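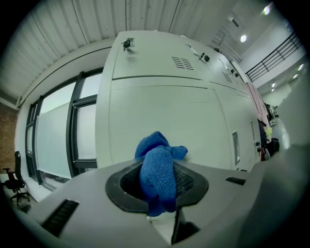
Speaker notes: Shared lockers and key control
Branness site briefing, 2026-05-29
Presenter: Hiyori Morikawa, Workplace Services
Running time: 20 minutes, questions included

Opening

Good morning, and thank you for coming. This briefing covers the white metal lockers on the upper floor, who may use them, how keys are issued and returned, and the cleaning standard that takes effect in July. The rules apply to all staff at Branness, to long-term visitors, and to contractors who have been assigned a door.

(Pause for latecomers. Ask those at the back to move forward if the fan is running.)

Why the rules are changing

The lockers came to us from the Fanel building when that lease ended. At the time, each team looked after its own section, and keys were passed along informally as people changed desks. In the winter review, 39 doors were found to have no current name recorded against them. In 16 of those cases the key could not be found at all, and the locksmith had to be called.

The locksmith's visit and the replacement parts cost 800 dollars. The amount is modest, but it was charged to the general floor budget, and team leads have asked that it not happen again.

(Do not name the teams concerned. If asked, say that the records were incomplete across the floor.)

Assignment of doors

Upper doors are for personal items: bags, coats, shoes, lunch containers that are taken home the same day. Lower doors are larger and are reserved for shared team supplies. A team that needs more than one lower door should apply in writing through Workplace Services.

An assignment lasts twelve months and may be renewed. Anyone who moves to the Gravano office must empty the locker and return the key before the move date. We will no longer hold a locker open for staff on temporary transfer.

Keys

Please listen to this part even if you have had a locker for years.

A key may stay in its lock only when the locker is unassigned or while you are standing at it. Some of us have the habit of leaving the key in the door all day for convenience. A full ring left hanging from a lock is a greater concern, as it may include keys to other rooms.

Every issued key will carry a small white tag. The tag shows the door number and nothing else. Do not write your name, your team or the name of the building on it. If the tag comes off, bring the key to the service desk and a new one will be attached.

Lost keys are to be reported on the same working day. There is no charge for the first replacement. Spare keys are held at the service desk and are signed out to the assigned user or to that person's manager.

(Hold up the sample tag. Pass it around if the group is small.)

Cleaning

Alipour Facilities cleans the outside of the lockers as part of its regular contract. The inside is the responsibility of the assigned user.

For the doors and handles, use a microfiber cloth, slightly damp, with a mild soap if needed. Scouring pads have already marked the paint at the Gravano office and are not permitted here. The recessed handles collect dust along the lower edge and should be wiped from top to bottom. Ventilation slits are to be cleaned with a dry cloth or a soft brush, and should never be taped over or covered with notices. Magnets are allowed on the flat part of the door.

Used cloths go in the laundry bin by the service desk. Please do not leave them inside a locker over a weekend.

The area in front of the lockers

Chairs tend to collect beside the lockers and the window. A chair parked in front of a lower door stops it from opening fully, and the bases have chipped the paint in several places. Return chairs to a desk when you have finished with them. Boxes may not be stored on the floor in this area, even for a short time.

The frosted window panes are cleaned by the contractor. Staff should not attach posters or film to the glass.

Dates and next steps

Current users will receive a confirmation form by email. Please return it before the end of the month, with your door number and the number of keys in your possession. Doors with no confirmed user will be opened in July by two members of Workplace Services. Contents will be bagged, labeled and kept at the service desk for 20 working days.

Questions likely to come up

Combination locks: reviewed and declined for this year. The present locks are sound.

Sharing an upper door: permitted, provided both names are on the form.

Medication: may be kept in a personal locker, but anything that needs refrigeration should be discussed with the service desk.

(Close by giving the service desk hours. Leave the forms on the table by the door.)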